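Handout 5, looking after the hand-held gripper
Delldale workshop course, September 22, 2018

Welcome back, everybody! Last time we got as far as taking the Hevico gripper out of its case, and I promised we'd spend a whole session on keeping it in good order (I know, I know, you'd all sooner be making sandwiches with it). The two fingers are where most of our trouble starts, so we'll start there too.

**Pads.** Wipe the orange ridged pads with a damp cloth after every session that had food on the table. Crumbs settle down between the ridges, and bread is the worst for it. Then run your thumbnail along the grooves, slowly, and feel for any spot that has gone smooth. We changed a pair in July after 83 sessions, and to my mind we'd left it too long.

**Screws.** Go over the small silver ones on both mounts, left first and then right, with the short driver from the Maihi kit. Snug is plenty! 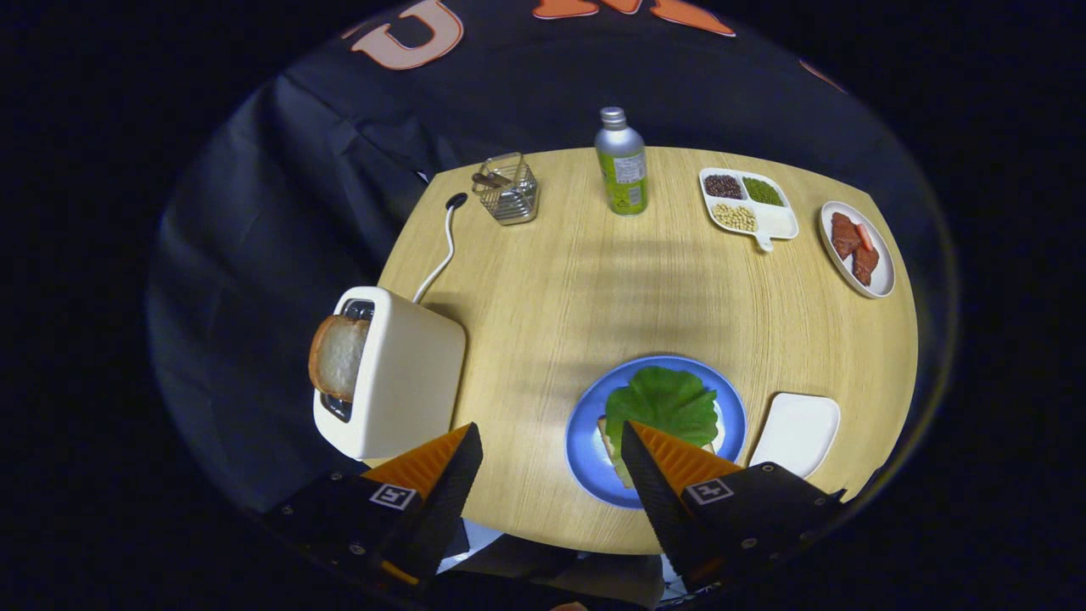
Gunholm wrote in the margin of the last handout that snug means something different to every hand in the room, and couldn't we please have a number. Fair enough, and I should have given one long ago: set the little torque driver to 2 on its dial and stop at the first click.

**Markers.** Each mount carries a black-and-white square, and the camera has to see both of them cleanly or the finger opening comes out wrong. Dry cloth only, please. If a corner is lifting, press it flat, and if it lifts again, print a new one at the same size and stick it down square to the old outline.

**Before you put it away.** Open and close the fingers 17 times, nice and easy, listening for any scrape, and write what you heard in the log, even if that's only "quiet."

For next time, read the pages on swapping a finger and bring your own driver if you have one.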